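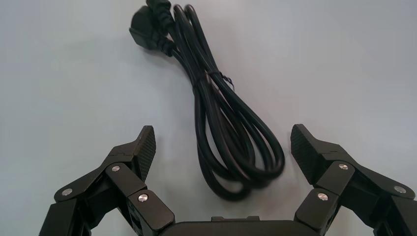
Cord Amnesty is back at Skollumside, and it's bigger!

If you came along in July you'll remember the scrum around the swap tables. We took in 2,058 cords, chargers and adapters over one weekend, and a good many went straight back out the door with people who had been hunting for exactly that one. A woman from Brirkow found the power lead for her late father's slide projector and we all got a bit emotional (me more than her, I think).

So we're doing it again, and this time we have the big hall as well as the lobby. Dig out the drawer, the shoebox, the bag hanging behind the closet door - whatever you have, bring it. Phone chargers, printer cables, lamp cords, laptop bricks, those flat ribbon things from old computers. Please coil each one and put a twist tie or rubber band on it if you can. Last time we spent most of the first morning untangling, and I still have a knot at home that I'm working on in the evenings.

Morenike Ekpo will be running the testing bench again with 2 helpers from Losutis. She checks every power cord before it goes on a table, so if you're dropping things off, earlier is much better. Anything cracked, frayed or scorched goes into the recycling cage, and the copper gets collected afterward.

New this year is the Wanted wall! Write down what you need (a photo of the socket or the label on your gadget helps a lot) and pin it up by the entrance. We already have 4 requests, including one for an Isah sewing machine pedal lead. I would love to see that one come down.

You don't have to bring something to take something. There's no charge, and we've had 300 paper tags printed so you can label your finds before they get mixed up with somebody else's. Tea and cake in the lobby as usual, and the lemon one is back by popular demand.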